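What Is a Screw?
Lanari Museum of Everyday Science: Learning Pages for Young Visitors

A screw is one of the simple machines. A simple machine is a tool with few or no moving parts that changes the size or direction of a push or pull. Ramps, levers, wheels, pulleys and wedges are simple machines too.

A screw is closely related to the ramp. To see how, cut a triangle of paper with one long sloping side. Color the sloping edge with a marker. Then wrap the paper around a pencil, starting with the tallest end. The colored edge climbs around the pencil in a spiral. On a real screw, this spiral ridge is called the thread.

Walking up a long, gentle ramp is easier than climbing straight up a wall, although the path is longer. A screw makes the same trade. Each full turn moves it forward only a small distance, but it presses forward with much more force than your hand could supply by pushing.
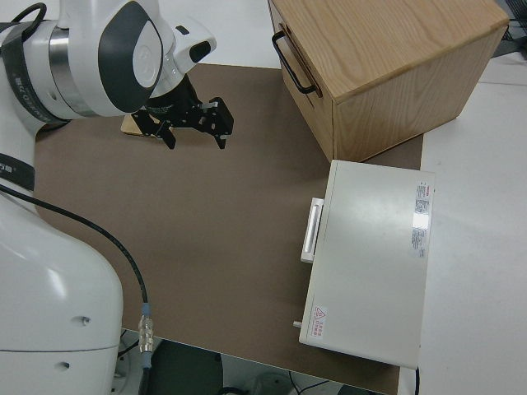 Screws come in many sizes, and the size depends on the job. A screw in a wooden roof beam may be longer than your hand, while one in a pair of glasses may be smaller than a grain of rice. Where thin metal parts are used, small screws are common. Look at the black metal plates of the gripper and you will find small silver ones. A screw can also be taken out again with the right tool, so a worn part can be replaced. Glue does not usually allow this.

Not every screw holds things together. The lid of a jam jar and the neck of the jar have matching threads. A piano stool may rise and fall on a large screw. More than 2,000 years ago, people were already using screws to lift water from rivers to fields. The water was carried upward inside a sloping tube as the screw turned.

Words to Know
Thread: the raised spiral that runs around a screw.
Pitch: the distance from one ridge of the thread to the next.
Head: the wide end of a screw, where the screwdriver fits.

Try It at Home
Ask an adult for a large bolt and a nut that fits it. Mark one side of the nut with a pen. Turn the nut 4 full times and measure how far it has moved along the bolt. Divide that distance by 4. Your answer is the pitch.

Text by Şengül Ekinci. Reviewed for classroom use by Bülent Duman. Schools may print up to 100 copies of this page without written permission.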